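7 de octubre de 2022

Pues ya es oficial: Drasbridge cambia el agua de sitio. Desde esta semana, los barrios altos del pueblo dejan de beber del pozo viejo y pasan a la toma nueva de Erkirdale, la que llevábamos oyendo nombrar desde que yo tenía el pelo de otro color. Me acerqué a la presentación en el salón de la biblioteca y salí con la libreta llena, así que os lo cuento como lo apunté, con mis paréntesis y todo.

Lo primero, el dato que más se repitió: son 341 viviendas las que cambian de suministro en esta fase. Las del casco antiguo siguen como estaban, y las casas sueltas del camino del molino entran más adelante, sin fecha todavía (pregunté dos veces y dos veces me sonrieron). La empresa que lleva la obra es Tratuvura, la misma que arregló el colector de la plaza y nos tuvo un verano entero saltando zanjas. Esta vez, hay que decirlo, han sido más rápidos: la conexión final se hizo en 22 días y solo cortaron el agua una noche.

Lo que la gente quería saber era si el agua iba a saber distinta. Y sí, va a saber distinta, por lo menos al principio. La del pozo venía cargadísima de cal — mi hervidor parece una cueva con estalactitas — y la de Erkirdale es bastante más blanda. Nos explicaron que durante unos días puede salir algo turbia, sobre todo a primera hora, mientras se limpian las tuberías viejas.

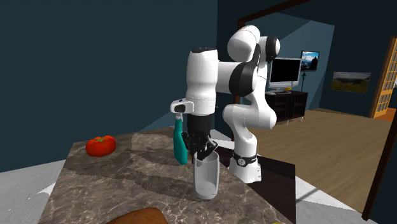 ¿Hay que hervir el agua antes de beberla?

Basta con dejar correr el grifo un par de minutos por la mañana, hasta que salga clara, y beberla con normalidad. Si pasadas las dos primeras semanas sigue saliendo turbia, hay que llamar al teléfono que viene en la factura para que pasen a tomar una muestra.

Del precio también se habló, y ahí el salón se animó bastante. El recibo no sube en lo que queda de año. Después habrá revisión, y los de delante pidieron que la cifra se publique antes de aprobarla, cosa que me parece de lo más razonable. Quedó apuntado en el acta, o eso nos dijeron.

Un detalle que me gustó mucho: la fuente de la calle Maurya no se cierra! Llevaba meses circulando que la iban a secar con el cambio, y resulta que se queda conectada al pozo, con su chorro flojito de siempre. Para las garrafas de los domingos y para el perro, estupendo. Le pondrán un cartel con la procedencia del agua y los resultados de la analítica, que se renovarán cada 90 días.

Y un consejo de vecina pesada: si tenéis descalcificador en casa, toca regularlo. Con el agua blanda, el ajuste de antes se queda muy alto y gastaréis sal a lo tonto. El mío ya lo he bajado y no me ha llevado ni el rato de un café, aunque para encontrar el manual tuve que vaciar dos cajones.

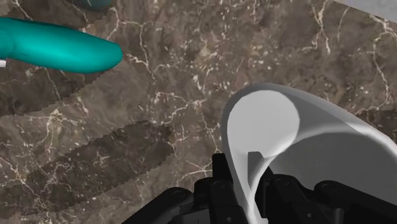
## Fechas y avisos

- El cambio se completa en octubre, calle por calle, empezando por la parte de arriba.
- Los cortes se anuncian en el portal con 2 días de antelación. Mirad también el tablón de la panadería, que suele ir por delante.
- Las muestras gratuitas se piden en la oficina de Tratuvura, en la planta baja del ayuntamiento, solo por las mañanas.
- Quien tenga acuario en casa debería preguntar antes de cambiar el agua a los peces. Hay una hoja informativa en el mostrador, bastante clara.

La próxima reunión será en el mismo salón, cuando haya noticias del camino del molino. Iré, claro, y esta vez me siento lejos del radiador.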